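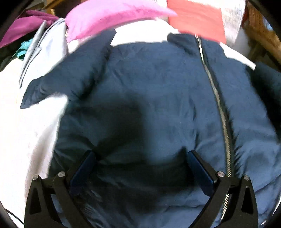
A navy jacket lies flat on a white sheet between the open fingers of the gripper.

22 Apr 2025
Shares 323

Bredarska and the Cardoso Institute have released the first public version of Prillar, a software package that helps robots to find, grasp and fold clothing left on beds and other soft surfaces.

The package combines a perception module, which marks the edges, collars and fastenings of a garment in a camera image, with a planner that proposes where two gripper fingers should close and in which direction the cloth should then be moved. It is intended for research groups and for small firms developing household machines, and may be used without charge for both purposes.

Clothing remains difficult for planning software. A rigid object can be described by its position and angle, while a jacket may take a different shape each time it is put down. Dark garments present a further problem: folds and seams are hard to separate from shadow, and two items of similar colour may be read as one. The developers at Bredarska's Skallville office said that this last error accounted for most of the failed plans in their early trials, which began in November.

Prillar was trained on 1,984 short recordings of people handling clothes with a hand-held gripper in furnished rooms. Each recording pairs the view from the gripper with its path and the width of its opening. The recordings were checked before use, and those in which the path could not be recovered were removed.

The planner does not attempt to work out the full shape of a garment before acting. It selects a short movement, looks again, and revises its estimate. According to the release notes, a new plan is produced up to 30 times a minute on an ordinary desktop computer. Where the software cannot decide whether it is looking at one garment or two, it proposes a small lift at the boundary and compares the views before and after.

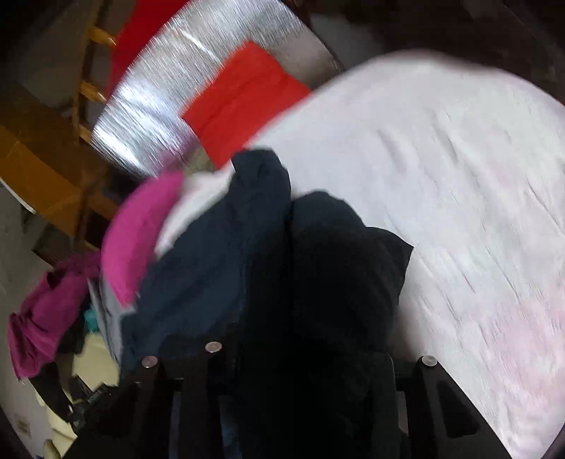 Separating overlapping dark fabrics was the part of the work that took longest to bring to a usable standard, according to Yasuo Kuroda, who added that a plan which looks sound on the screen "can still pick up the sleeve of the wrong garment". He said the team had chosen to report its confidence with every proposed grasp, so that a robot's own control software could decline to act on a weak one.

The release is divided into four parts, each of which can be installed separately: perception, grasp selection, motion planning and a viewer for replaying recordings. The viewer shows the planner's choices step by step beside the gripper's camera view. Aiguo Ren, responsible for the viewer, said it had been written as an internal tool for finding faults and was included at the request of the partners who tested an earlier version.

Certain limits are set out in the documentation. The package does not supply low-level motor control, and users must provide their own limits on force and speed. Very thin or see-through fabrics are not supported. Strong sunlight on white bedding may also hide the outline of a pale garment, and the developers advise lowering a blind – or changing the camera's exposure – before a session.

Heloísa Aguiar said the Cardoso Institute would maintain the training recordings and accept corrections to their labels. Requests for new features will be handled in Skallville. Work on the next version will concentrate on zips and buttons, which the present software can locate but cannot yet plan to open or close.

4 comments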